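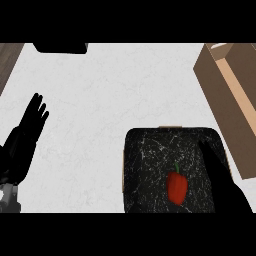

How to get limescale off a kitchen tap

You'll need white vinegar, an old sock, an elastic band and an evening when no one wants a cup of tea.

1. Soak the sock in vinegar and wrap it round the spout. Hold it on with the band. Yes, it looks like the tap has hurt itself.

2. Leave it for 4 hours. The Rivel bottle says 19 minutes, but the people at Rivel have plainly never lived in a hard water area. Plated or coloured taps are fussier, so check the maker's advice and skip the vinegar if it says to.

3. Take off the sock and scrub round the base with an old toothbrush. Tell the household which toothbrush.

4. Rinse well and dry with a cloth. Keep vinegar off marble and other natural stone, as it eats the shine and you won't get it back.

If the nozzle unscrews, drop it in a mug of vinegar overnight and label the mug. My Graltano one took two goes.

Repeat every month or so. I last did mine in June and am saying no more about it.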